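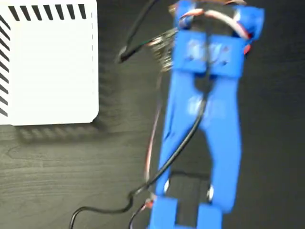 White plastic basket and blue robot arm on a dark tabletop

Handout 4: Writing emails people asked for

Last session we got as far as the sign-up form, and a few of you stayed behind to argue with me about pop-ups. We'll come back to that (I still don't like them!). Today I want to talk about what happens once somebody has handed over their address.

Start with the welcome email. It goes out right away, while the person still remembers who you are, and it's usually the message that gets opened the most. So please don't waste it on "Thanks for subscribing." Give them the thing you promised, tell them how often you'll write, and ask one easy question. Ilse Verstraete, who ran the newsletter at Postma when I was there, always asked "What made you look for us today?" and she read every single reply. Half of our blog topics came out of that inbox.

Now the case study. Wokasby sells refurbished office chairs, mostly to small firms. When I started working with them they had 3,962 addresses on the list and sent everybody the same price sheet every month. I looked at who was opening it and — you guessed it — it was the same 200 people every time. We split the list by what people had signed up for:

Buyers: already ordered at least once
Browsers: downloaded the chair sizing guide
Cold: no opens in six months

Buyers got care tips and spare parts. Browsers got a short series of five emails, each one answering a question the sales desk hears all the time. The cold group got one plain message asking if they wanted to stay, and we deleted everyone who didn't answer. The owner hated that part. I did too, a little, but a big dead list costs money every month and drags down your delivery.

A word on subject lines. Fabrice Huet has a chapter on this in the Fundon workbook (pages 30 to 46, please read it before we meet again). He likes questions more than I do. My own habit is to write the email first, find the most useful sentence in it, and cut that down until it fits on a phone screen.

Homework

Take the Cistarmont brief from Handout 2, the one with the garden sheds. Write a welcome email and two follow-ups for someone who downloaded the planning checklist. Keep each one short enough to read standing in line for coffee. One link per email, and no discounts yet — we do offers in July.

Bring printed copies, because we'll be swapping and marking up each other's drafts with a pen.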